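Jurkell drawer and cupboard tasks: progress report to the Cultholm fund

Period covered: January to the end of the second quarter

Summary

Work on the software is on plan apart from the handle detector, which is three weeks behind. The money for annotation has been spent as agreed. We are not asking for a change to the budget.

Perception

The detector now finds round knobs as well as bar handles. On the test set of 176 drawer fronts it missed 13, mostly small knobs on pale furniture under strong ceiling light. We have added more views of this kind to the training set and will report the new figure next time.

Planning

The planner used to treat every drawer as a straight pull from a flat front. That failed on curved furniture, where the approach direction was often wrong. It now fits a local surface around the knob first and plans from that. Planning time has gone up slightly – we think this is acceptable.

Low drawers remain the hardest case. The wrist has little room near the floor, and the planner still gives up on some poses that a person can reach easily with the hand-held gripper. We are using recorded demonstrations to seed the search.

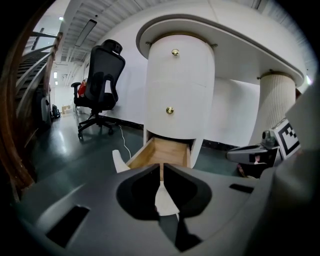
Figure 1. View from the hand-held gripper, facing the open bottom drawer of a white pedestal with round brass knobs.

Tooling

The replay tool, Fornberg, now loads a full session of 59 recordings without running out of memory. Sixteen recordings were rejected because the two gripper tracks had drifted apart in time. The clock fix is in the Manolakis branch and will be merged after review.

Next quarter

Merge the clock fix, retrain the detector, and repeat the low drawer tests with the seeded planner.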